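Édgar Usuga

1/ Thread on the old desktop from the Fosen stockroom. More memory, a cleaning, and a check of everything inside that unplugs. I said I'd write it up for the people who asked which parts are worth touching on a machine this age.

2/ It runs Traltier, the stock list program. The list has 1532 items on it and the program loads all of them every time it opens. From pressing the power button to a list you could scroll took 93 seconds. I timed it on my phone.

3/ A replacement was quoted at 225 dollars before anyone moved the license over. The memory I bought was 14 dollars, used, from Wurnorska, the surplus place by the rail yard. So memory first, and if it didn't help I'd be out 14 dollars.

4/ Before opening anything I copied the Traltier data folder to a stick and checked that the copy opened on another computer. Do this even if you're only planning to blow dust out.

5/ Then shut down properly, power cord out, monitor cable out, everything else out of the back. Hold the power button in for a few seconds after the cord is out. Take a photo of the back if you won't remember which hole the speaker plug goes in. I never remember.

6/ Lay the case on its side with the board at the bottom. You can do memory with a tower standing up but you're pushing sideways and the whole thing wants to slide away from you. On its side you push down and the table pushes back.

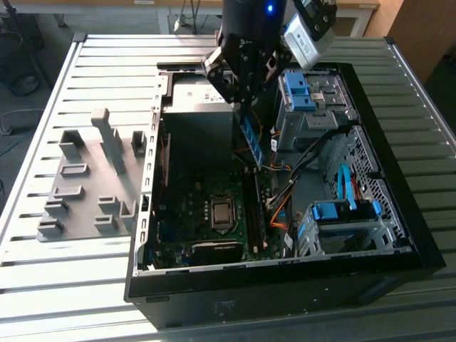 Case on its side. Power supply in the gray box with the white label, drive cage in the corner with the blue clips on top.

7/ Blue plastic on the inside of a case like this one usually marks something meant to be moved by hand. I look at the blue parts before I go hunting for a screwdriver.

8/ Cables. The black bundle goes across the middle on a diagonal from the drive cage toward the board. Light blue one is SATA, for the drive. I left them all plugged in. If one is in your way, move it over gently and hold it. You don't have to unplug it.

9/ If you do unplug a SATA cable, pull on the plug. Some have a small metal clip you press first and some don't. Pulling on the cable itself is how you get a drive that shows up on some mornings and not others.

10/ Dust next. I took the case out to the loading door for this. Canned air, short bursts, can upright. Hold the fan blades still with a finger or a pencil while you do it. Start at the power supply vent and finish at the front, and then go over the vent again since it catches whatever came loose.

11/ No vacuum. I know a lot of people do it. I've done it. I also once sucked up a jumper and spent an evening going through the bag.

12/ A soft paintbrush gets the corners where the canned air just moves things around. Mine is a one inch brush from a paint set and it stays in the computer drawer. It doesn't go back to painting.

13/ Now the memory. Check what the machine takes before you buy. Look the model up, or take out a stick that's already in there and match it. The generation has to match or it physically won't go in. The notch in the contacts is in a different place on each one.

14/ Also check how much the board will accept in total. Older boards have a ceiling and anything over it is money spent on nothing. Same for the operating system. A 32-bit Windows won't use much past 4 GB no matter what you install.

15/ Touch bare metal on the case before you pick up a stick. Keep off the gold contacts. If you do get a fingerprint on them, a dry lint-free cloth is enough, and for used ones with dull contacts a white pencil eraser, lightly, then brush off the crumbs away from the board.

16/ Latches open first. Push them outward until they lean back. Line the notch up with the bump in the slot before you press anything. If it isn't lining up, turn the stick end for end and look again. It only goes one way.

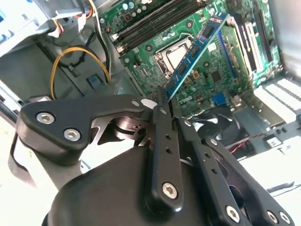
Memory stick, blue board, black chips, gold contacts. The slots are the two black strips behind it.

17/ Press straight down, one end and then the other, until the latch closes by itself. It takes more force than people expect. Most of the calls I get about "bad memory" are a stick that's down on one end and up on the other.

18/ Look at it from the side when you think you're done. The top edge should be level with the slot all the way along. If you can see a sliver of gold at one end, it isn't in.

19/ If you're using two sticks, a matched pair is best. Same size and same speed. Mixed sticks will usually run, at the speed of the slower one. I've had mixed pairs go for years and I've had one that crashed every time the printer woke up.

20/ While the case is open, look at the capacitors. These are the small cylinders standing on the board. Tops should be flat. If any are bulging or have a brown crust on them, I wouldn't put even 14 dollars into the machine.

21/ I left the processor alone. It sits in the metal retention frame with the lever next to it, and unless you're changing it or putting on new thermal paste there's no reason to lift that lever. If you ever have the cooler off, though, clean off the old paste and use fresh when it goes back.

22/ The coin battery is worth doing at the same time. This machine had been losing its clock over long weekends, and Traltier stamps everything with the computer's date, so we had a delivery logged in January that wasn't in January. CR2032, pharmacy or hardware store.

23/ Write down your BIOS settings before you pull the battery. Boot order and the SATA mode are the two that matter. If the SATA mode resets to something different, Windows may not start, and it'll look like the drive died when it's only the setting.

24/ Count your screws back in. I use an egg carton, one cup per stage, in the order things came off. The last cup goes back first.

25/ Before closing the case, plug in power, monitor and keyboard and try it open. Hands out. Expect a message saying the amount of memory has changed. That's normal and you press the key it asks for and carry on.

26/ If you get beeps and no picture, switch off, cord out, and reseat the memory. Then try one stick alone, then the other stick alone in the same slot. Then the other slot. That's four minutes of work and it finds most problems.

27/ I ran a memory test overnight. One full pass is the minimum for used sticks and I like to let it keep going until morning. No errors. If you get even one error, return the stick. Don't talk yourself into it being a fluke.

28/ Results. Traltier is ready 36 seconds after power-on. The list scrolls without stopping to think. It still pauses when you sort by supplier and I believe that's the program and not the computer.

29/ The other slow part left is the hard drive. A small SSD would do more for the start time than any more memory. The SATA cable is already there, so it's a bracket and an evening of copying. I'll do that when there's a quiet week.

30/ Someone will ask about switching the stock list to a spreadsheet. We tried it. Kiss, who does the receiving desk, kept the spreadsheet going for one month next to Traltier and the two didn't agree by the end of it. We went back to Traltier.

31/ What I'd skip on a machine this old: new case fans if the old ones are quiet, a graphics card, any kind of "cleaner" software, and a bigger power supply. None of that makes a stock list open faster.

32/ What I'd add: a decent surge strip, and a shelf or a block to get the case off the floor. Ours sat on the floor by the roll door and that's where the dust came from. It's on a block now.

33/ Old sticks go in an anti-static bag with the size and speed written on masking tape on the outside. Loose in a drawer with paper clips is how they end up dead. If you don't have the bags, the place you bought the new ones from will usually give you a couple.

34/ Tools for the whole job: one Phillips screwdriver, canned air, the paintbrush, an egg carton, a flashlight. The flashlight is the one I always forget, and you want it for checking the notch.

35/ Two questions from the replies. Yes, you can do this on a laptop, but check first that the memory isn't soldered down. And yes, Wurnorska will test sticks at the counter if you ask, they have a machine set up for it. Ask before you pay.

36/ I'll add to this thread when the SSD goes in. If you've moved a Traltier install from one drive to another and the license came across without a phone call, tell me which copying program you used.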